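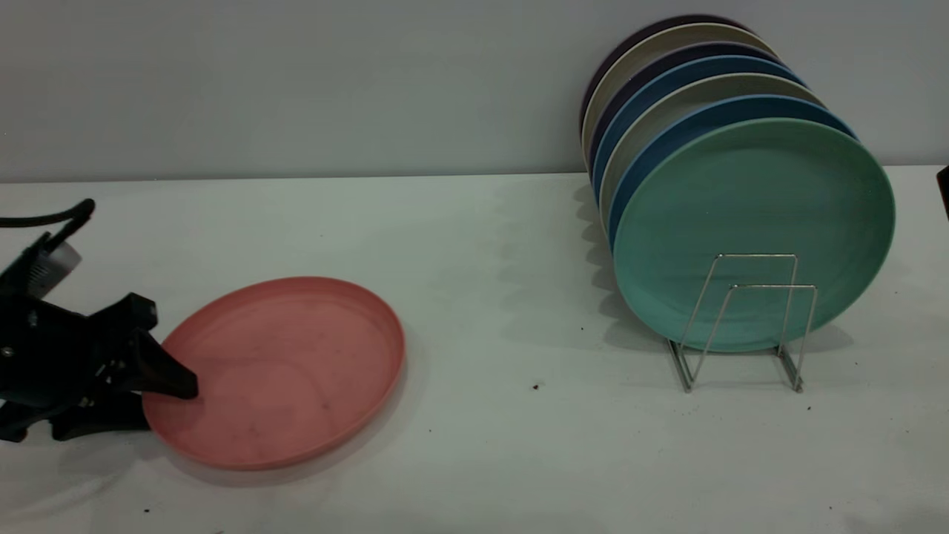 How many demonstrations does the plate task need before we train again?
The group settled on 568 accepted episodes for the rack task, with the older recordings kept in a separate set until they have been rechecked.

Verov Manipulation Group
Minutes of the data collection meeting
October 9, 2020
Location: Arnia room, second floor
Present: collection team, training team, lab operations
Apologies: Cukeritz site (sent written comments)

1. Minutes of the last meeting
Accepted with one correction. Item 4 should read "episodes rejected for camera dropout," not "for operator error." Lab operations will fix the shared copy.

2. Collection totals
The full store now holds 3067 episodes across all tabletop tasks. Of these, 202 are plate-and-rack episodes that passed review under the new rules. The remaining plate recordings from September were made before the start and stop rules changed. They stay out of the training set for now.
The training team asked for the accepted total to be reported by task in the weekly sheet. Agreed.

3. Plate and rack task
The rack in use is the wire one, with the plates standing on edge. The instruction text attached to each episode is still inconsistent. Some operators type "put the plate in the rack," others type "rack the pink plate." The training team would like the color named every time. It was pointed out that there are two blue plates, and the color alone does not pick one out. Until there is a better rule, operators will write "front blue" or "rear blue" as seen from the fixed camera.

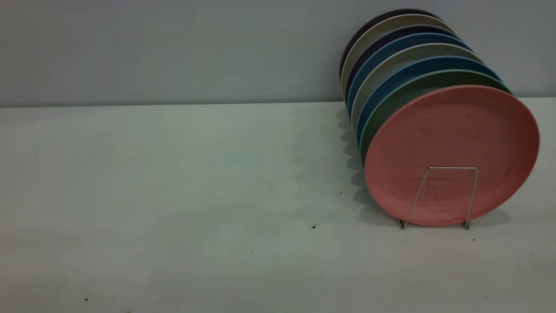 Plate task, rack with eight plates, pink at the front.

There was a long discussion about when an episode ends. The Cukeritz comments ask for the recording to stop as soon as the gripper opens. The collection team prefers to keep recording until the arm is back at its home position, so that a plate that slides or tips afterward is on the record. Decision: record to home position, and mark the release time in the log so either cut can be made later.

Failed attempts were also raised. Current practice is to delete them. The training team wants them kept and labeled as failed, including drops and missed grasps on the rim. Storage is not a problem at present. Agreed to keep them from the next session on.

4. Variety in the starting setup
Reviewers found that too many episodes start with the loose plate in nearly the same place. Operators will move the starting position after every 5 episodes and note the change. The order of the plates in the rack should be changed at the start of each session. Rack position stays fixed until the first training run is done.

5. Rutkowska annotation tool
The tool still loses the failure label if the page is reloaded before saving. A fix has been promised with the next release. Reviewers should save after each episode in the meantime. The request for keyboard shortcuts is carried over.

6. Table condition
Wipe the table down before the first recording of a session. Lab operations will leave cloths in the cabinet by the door.

Action items
Collection team: update the operator sheet with the end-of-episode rule and the blue plate wording.
Training team: recheck a sample of the September plate recordings and report how many can be recovered.
Lab operations: correct the previous minutes, stock the cabinet.
Cukeritz site: confirm that their logging script can write a release time.

Next meeting: date to be sent by email once the Cukeritz schedule is known.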